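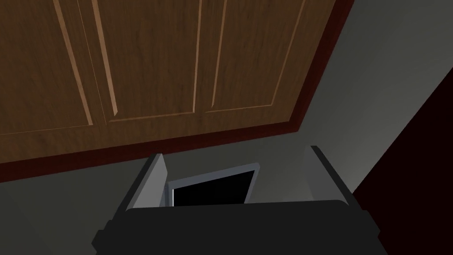
Wrist view in the sim kitchen, gripper open, wall cabinet overhead.

February, notebook 2, teleop in simulation

Started at 9.40 once the licence server came back. Plan for the morning was to get through the first batch of demonstrations in the Sturkotau kitchen with the new hand controller mapping, and to find out why last week's replays drifted.

Mapping first. Mandla Cele changed the translation scale so that a full sweep of my arm on the desk gives 200 mm at the gripper. It used to be much more than that and I kept overshooting. The new setting is slower to cross the room with but far easier near the wall. I'm leaving it where it is. Rotation is still one to one and I still don't like it when the wrist is pitched up, as left and right feel swapped for the first second or so. Cirnia has an option to lock rotation to the wrist view instead of the world. Tried it, better, but the lock is lost on every reset and has to be ticked again by hand. Mandla has it on his list.

The view under the wall cabinet is awkward. From the wrist the cabinet doors take up most of the picture and the gripper body hides the bottom of whatever is in front of it. I can see both fingers and the top edge of the thing between them, and that is all I have for judging depth. The side view helps, but I catch myself not looking at it. For the next person: put the side view directly under the wrist view on the screen, same width, and approach in two moves. Come in level with the fingers open, stop, check the side view, then go forward.

Wood texture on the cabinet looks fine with the new lighting, grain and bevels both clear. The walls are plain grey and I would like something on them. With no marks on the wall it is hard to tell a slow drift of the arm from no movement at all. I asked for a tile or switch plate to be added as a variant and we agreed it should be random per episode, or the policy will learn to steer by it.

Count at the lunch break: 80 episodes kept. Target for the set is 200, so the rest goes into the afternoon and tomorrow. Threw out the ones where I regripped more than once, and any where I paused for a long time reading the screen. Pauses are bad for this set. Last time the policy copied them and would sit still in mid air.

Replay drift. Took one good episode and replayed the recorded joint targets from the same seed. End position was off, always in the same direction. Then replayed from recorded joint positions and it landed properly. So the targets are being stamped one control step late, and the error builds up on fast moves. Checked the Gremano logger config and the write happens after the physics step, where the Vestergaard rig writes before. Swapped the order, recorded a short test, replayed it five times, no drift I could see. The morning episodes can be repaired by shifting the target column by one row, no need to redo them. Script is in the usual folder, run it on a copy.

Hand is tired by 3. Controller grip is too thick for long sessions and the trigger spring is stiff. Would rather do forty minutes on and ten off than push through, the late episodes are visibly jerkier when plotted.

To do:
Shift script over all the morning files, then spot check a few by replay.
Keep rotation lock on after reset (Mandla).
Wall variants.
Ask whether the side view can be recorded as well as the wrist one. Disk space should be all right if we halve the frame rate.
Find the thinner grip, last seen in the drawer under the Vestergaard rig.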